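Baggage Reconciliation at Grallstead Airport: Transfer Desk Trial
Final project report, Transport Operations module

1. Background

Grallstead opened its second pier in October, and transfer traffic moved there from the old hall in a single step. The baggage hall was not rebuilt. Bags from inbound flights still enter through one belt at the western end and are sorted to outbound make-up positions by a screening line supplied by Magnusson. Passengers now walk a shorter route than their bags travel, and the margin between the two has shrunk.

The airport's ground operations office asked for a study of short connections, meaning those with a scheduled transfer time under the published minimum plus ten minutes. The question set was narrow: at which point in the chain do short-connection bags lose time, and would an early tag read at the inbound belt reduce the number left behind?

2. Data and method

The handling system, Cikell, writes one record for each tag read. We were given an extract of 1,071 short-connection bags. After removal of duplicate tags and records with no outbound flight number, 1,041 remained. All results refer to the reduced set.

Each record was split into 4 stages:

Aircraft to inbound belt
Inbound belt to screening exit
Screening exit to make-up position
Make-up position to hold

Stage times were taken as the difference between consecutive reads. Where a read was missing, the bag was kept in the set but left out of the stage averages on either side of the gap. This affects the third stage most, as the reader above the lower sorter is mounted at an angle and misses tags lying face down. We raised this with the shift managers, who knew of it.

The trial itself ran on a separate handheld reader placed at the inbound belt. Staff scanned priority tags by hand and moved those bags to the front of the screening queue. The trial was agreed for two weeks and ended on 6th August.

3. Results

Most of the lost time sits in the first stage. Bags from remote stands waited for a full dolly train before leaving the aircraft, whatever the connection time printed on the tag. The screening line showed little variation outside the morning peak. During the peak it became the second largest source of delay, and the early scan had its clearest effect there.

Nearly 400 bags in the set came from remote stands. These did not benefit from the early scan to any useful degree – by the time they reached the belt, the margin had gone. Bags from contact stands did benefit, and in the morning peak the gain was large enough to be seen in the daily figures without further treatment.
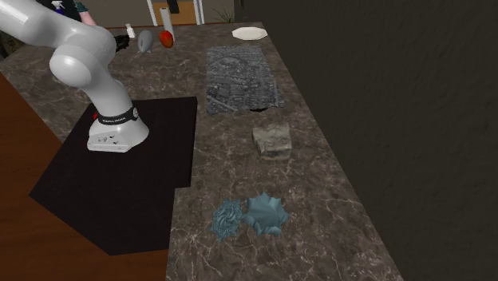
Oda Engebretsen disagreed with our reading of the peak figures and asked for her comment to be included in the report. In her view the early scan only reordered the queue, so that every minute gained by a priority bag was paid for by an ordinary one, and the report should not describe this as a saving until the ordinary bags had been measured in the same way.

We accept the point in part. Ordinary bags were outside the extract and cannot be checked from the data held. Their connection times are longer, and a delay of a few minutes at screening should not cause a missed flight, but this is an assumption and is marked as such in the summary table.

4. Limits of the work

The trial covered summer traffic only. The handheld reader was used by the early shift and not by the late shift, so the two cannot be compared directly. Clock drift between Cikell and the handheld unit was corrected once, at the start, and not checked again.

A planned comparison with Trellilberg, which has a similar single-belt layout, was dropped when its records proved to use a different definition of a short connection.

5. Recommendations

Dolly trains from remote stands should be released on connection time and not on load. This needs a change to the ramp instructions and no new equipment.

The reader above the lower sorter should be re-angled or doubled before any further study of the third stage.

Any repeat of the early scan should record ordinary bags as well as priority bags. Zoi Politis has drafted a record format for this, given in Appendix B.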